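What a Patterned Board Does for a Room, and What It Doesn't
Speaker notes, Stoltamlow home evening, 10/30/26. Talk runs 21 minutes, then questions.
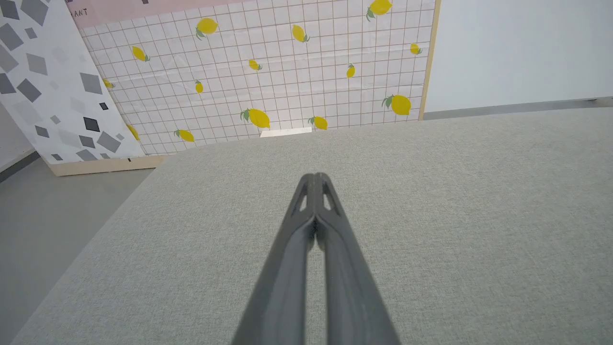

Opening

Leave the lemons up while people sit down. Don't read the title aloud, they can read.

Say who I am, keep it short. I restyle rentals and I take a lot of things back out of rentals. The second half pays better.

Ask: who has bought something with fruit on it in the last year? Wait for hands. I bought a tea towel, so I'm in no position to judge.

Then the claim I've been hearing since February: put up one cheerful print and the whole room lifts. I want to go through that slowly, as I don't believe most of it.

The print

White ground, thin brownish-gray lines in a grid, yellow lemons with green leaves. Pleasant enough. My trouble is with the grid. A grid makes a promise about straightness, and the sheet has faint wrinkles and creases, so the lines give every one of them away. Plain white would forgive a lot more. So would lemons with no lines behind them.

If someone objects that the creases will drop out: maybe. I've been told that about curtains, tablecloths and one shower curtain that still looks like a road map. Test a piece at home before you do a whole board.

The lemons are scattered and they vary in size. Good. Lined up in rows they would look like wrapping paper.

The gray

Light gray fabric with a fine weave in front, smooth darker gray floor off to the left. People call this "neutral" as if that settled it. Two grays side by side are a decision, same as two reds. Here I think it works, mostly on account of the texture: one is speckled, the other is flat. Take away the weave and you have a parking lot.

Giang Nông argues with me on this every time. Her view is that the yellow does all the work and any gray would do. Give her side fairly, she may be in the room.

The Nurnwood job (no slide)

Hallway, 13 feet long, no window. Client had spent 200 dollars on printed sheets before calling me. We mounted one on a board and stood it at the far end. Did it help? For the first week she loved it. By the third she had stopped noticing it, and what she noticed again was the bad light bulb. We changed the bulb. I'd have started there.

Don't tell the ladder story, it runs long.

What I'd do

Use a board you can move. Parvaneh Ebrahimi calls this the Undo rule and I've stolen it — if you can't reverse it in an afternoon, live with a sample first. She got the phrase from the Golestani apartments, where tenants weren't allowed to put a nail in anything.

Stand it behind something plain. A pattern behind a patterned sofa is a fight.

Press the sheet before mounting it, from the back, low heat, and try a corner first. (Someone will ask about steam. I've had mixed luck. Say so.)

Look at it at night with the lamps on. Yellow in particular can go a bit sour under a cheap bulb.

Close

Back to the hands-up question. Ask the same people whether the thing with fruit on it changed how they feel about the room. In the last group I asked, 16 had raised a hand the first time and far fewer did the second.

I don't have a rule for who should buy the lemons. If you like them, buy them. Just don't expect them to fix the hallway.

Questions. Repeat each one into the mic, the back row couldn't hear last time. Swatches are in the blue folder, get them back before people leave.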